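I nearly turned around in the parking lot. It was February 9, 2020, the slush was over my boots, and the sign on the door said Skirow in letters so small I took it for a dentist's office. But I had promised Anneli Hirvonen I would come to her open day, and she had promised me coffee, so in I went.

The coffee was terrible. "We spent the budget on other things," Anneli said, and handed me a second cup anyway.

She has been running the place for three years. Before that she was at Ojala, where she worked on packing lines and, she says, learned to hate shrink wrap. Skirow does one thing, or is trying to: teaching two-armed robots to handle stuff that bends. Paper, cloth, bags, the kind of thing your hands deal with all day without asking you first.

"People come in and want to see it lift something heavy," she told me. "I say, my car jack lifts something heavy. Come and watch it with a piece of paper, and then we can talk."

I asked her why paper is so hard, which I suppose everybody asks, and she got up and tore a page out of my notebook (my notebook!) and waved it at me. "Push a box and you know where the box goes. Push this and it slides, or it buckles, or one corner lifts and the rest stays put. If you come in too high you get air. Too low and you are rubbing the table." She gave me back my page, badly creased. I still have it.

The demonstration room was down the hall, and we had to squeeze past a family with a stroller to get in. Niilo Tikkanen was looking after the paper work that day. He is 26, very tall, and talks to the arms under his breath the way my grandfather talked to his outboard motor.

"The left one is the calm one," he said. I asked if that was a technical term. "No. They are the same model. But watch it for a week and tell me I'm wrong."
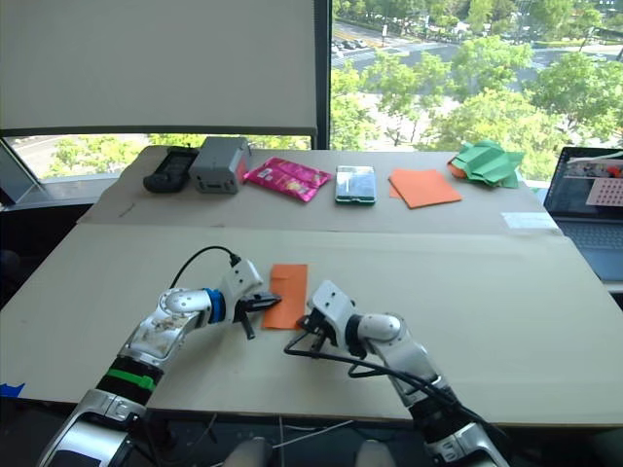

I stayed with Niilo for most of an hour, a lot longer than I had planned. Each time a sheet went wrong he wrote something in a spiral pad, and I finally asked him what. "What I think happened," he said. "Later I look at the recording and find out what did happen. I am right maybe half the time, and I built the thing."

The software that ties the two arms together is called Flilex, and he is proud of it in a grumpy sort of way. They have logged 3,587 tries with paper so far. I said that sounded like a lot, and he made a face. "The first 1,000 I would throw away if Anneli let me. We had the grip too tight. Everything came out with little dents in it, like it had been chewed."

So who needs a robot that handles paper? I put that to Anneli when she came back to check that Niilo hadn't scared me off. She laughed and said her mother wants to know the same thing. Paper is cheap and it shows every mistake, she explained, so it makes a good teacher. The customers she talks to are mostly interested in cloth and soft packaging. One of them, a flour and baking mix company called Stevimix, has 17 different kinds of paper bag and a warehouse full of tired people folding the tops down by hand.

Wenceslao Serrano, who came up from the Stevimix side to see the arms for himself, was standing by the door with his coat still on. I asked him if he was sold. "Not yet," he said. "It's slow. My people do this while they're talking about hockey." Then he thought for a bit. "But my people also have bad wrists by forty. So I'm here, I'm looking."

Anneli didn't argue with him about the speed. I liked that. "He's right, it is slow," she said when he'd gone off to find the restroom. "I could make it faster this afternoon and it would tear everything in the building."

By then the little kid from the stroller family had gotten loose and was asking Ritva Nurmi, who handles safety there, whether the robot could make a paper airplane. Ritva crouched down and took the question very seriously. "Not today," she said. "Can you?" He could, sort of — it flew straight into her shoulder.

I asked Anneli what she'd want to show me if I came back in a year. She didn't say anything grand. She'd like another 2,000 tries in the log, a softer fingertip (there's a drawer of rejects, and I got to squeeze a few of them), and somebody besides Niilo who can tell the arms apart. She'd also like Heikki Kallio, her landlord, to fix the heating in the hallway, and she asked me to put that in print. So, Heikki, consider it printed.

On my way out she tried to give me a third coffee. I said I was driving.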